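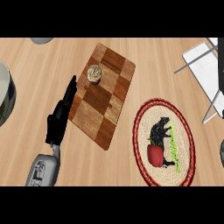

**4.2 Refreshments and the attendance claim**

Lineage and heritage societies often credit hospitality for keeping members, and the Vogler chapter's own history, printed in 1,974 copies, repeats the point without evidence. We doubt it. Minutes from 21 meetings record who brought food and how many members signed the book, and the two series show no clear link. The serving itself hardly varied: a small cake with swirled, cream-colored frosting on a checkered wooden board, as in Figure 3, would have passed at any of them. Attendance rose mainly when a grave marking or a school essay prize was on the program.

The Hukudik chapter makes a stronger claim, that its January tea brought in seven new members. Its application papers tell a different story. Most had been filed before the tea was announced, and the chapter had already mailed 500 invitations to descendants of local veterans. We would not rule out some effect on older members, but the sign-in books cannot show one.

*Figure 3. Cupcake with swirled frosting on a checkered cutting board.*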